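Ondlow Handgreifer - Aufnahmegerät für Vorführdaten im Haushalt

Artikelnummer 1317
Hersteller: Skuvilness
Lieferbar, Auslieferung der nächsten Serie im August

Wer einem lernenden System beibringen möchte, wie man ein Hemd zusammenlegt oder eine Schublade einräumt, braucht Beispiele, und zwar viele und möglichst verschiedene. Bisher hieß das für die meisten unserer Kunden: einen Arm ins Labor stellen, eine Küche nachbauen und dann wochenlang fernsteuern. Mit dem Ondlow gehen Sie einfach dorthin, wo die Arbeit ohnehin getan wird. Sie nehmen ihn in die Hand, greifen, legen ab, und das Gerät schreibt Bild, Lage und Öffnungsweite der Finger mit.

Wir haben den Griff lange hin und her probiert (Borislav Ristić, der bei uns die Mechanik verantwortet, hat einen ganzen Schrank voller Vorstufen), bis er auch nach einer Stunde Wäsche noch angenehm in der Hand liegt. Die Finger schließen parallel und mit wenig Kraft, die Polster lassen sich ohne Werkzeug wechseln. Für dünne Stoffe empfehlen wir die weiche Ausführung, für Geschirr und Dosen die festere.

Lieferumfang
Handgreifer Ondlow mit Kamera
4 Paar Wechselpolster, weich und fest gemischt
Ladeschale und Kabel
Transporttasche
Zugang zur Auswertungssoftware Vidmar für ein Jahr

Technische Angaben
Gewicht mit Akku: 600 g
Laufzeit: 4 Stunden im Dauerbetrieb
Speicher: intern, Übertragung per Kabel oder WLAN
Ausgabe: Video mit synchroner Spur für Lage und Öffnungsweite

Passend zu Ihrem Roboter
Die Fingergeometrie entspricht dem Greifer der Baureihe Bresov. Wer damit aufnimmt, kann die Beispiele ohne Umrechnung der Greifpunkte verwenden. Für andere Greifer liefern wir auf Anfrage Adapterplatten, schreiben Sie uns dazu gern ein paar Zeilen.

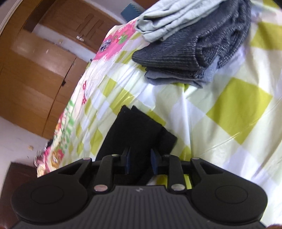

Gute Beispiele entstehen in gewöhnlichen Wohnungen, und deshalb raten wir, vor der Aufnahme möglichst wenig umzuräumen. Ein bunt gemustertes Laken mit gelbgrünen Rauten darf ruhig auf dem Bett bleiben, auch wenn es Falten wirft - Ihr Modell soll ja später damit zurechtkommen. Etwas mehr Aufmerksamkeit verdienen sehr dunkle, matte Stoffe wie das gefaltete schwarze Kleidungsstück zwischen den Fingerspitzen, auf denen sich Falten nur schwer erkennen lassen. Nehmen Sie davon lieber ein paar Durchgänge mehr auf und wechseln Sie zwischendurch das Licht.

Fragen zur Bestellung beantworten wir gern telefonisch oder per E-Mail, und wer unsicher ist, kann das Gerät vorab zwei Wochen lang ausleihen. Die Leihgebühr rechnen wir beim Kauf vollständig an.

Stand der Angaben: 11. Dez. 2020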